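Hi Oluwaseun,

November update for the Gorkum stockroom project, a bit longer than usual because we got a lot done and I'm in a good mood about it!

The big news is that the drawers are getting sorted. When we started, small parts lived wherever the last person dropped them, and the count from Jinfeng Liao's walk-through was 491 separate items with no fixed home. We've now picked a place for every one of them on paper, and 22 of the trays are set up for real. Wenjie is doing most of the fitting and she's fast (much faster than me, I keep stopping to read old packets).

We settled on trays with a flat floor and raised walls between the compartments. I know the Pillero bins were in the original plan, but the round bottoms drove everybody crazy, and small packets kept sliding under each other.
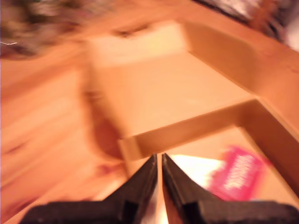 The labels took longer than they should have. Eckhard wanted color by supplier, Shaohua wanted color by size, and we went back and forth on it for two meetings before going with size. I still think it was the right call, though Eckhard may tell you different if you ask him. The list of sizes is in the shared folder, and please shout if the names don't match what your people use in ordering.

Money is fine. We're under on trays and a little over on labels, mostly from reprinting the first batch after I got the Livov part names wrong. Sorry about that one.

Still to do: the 10 deep drawers under the long bench, which are a mess, and the shelf by the door where returns pile up. Wenjie would like two extra afternoons from the Tan crew for the deep drawers, if you can spare them. I'd also like a yes or no on the second tray order before the end of the month, the supplier is slow in December.

Come by when you can, mornings are best!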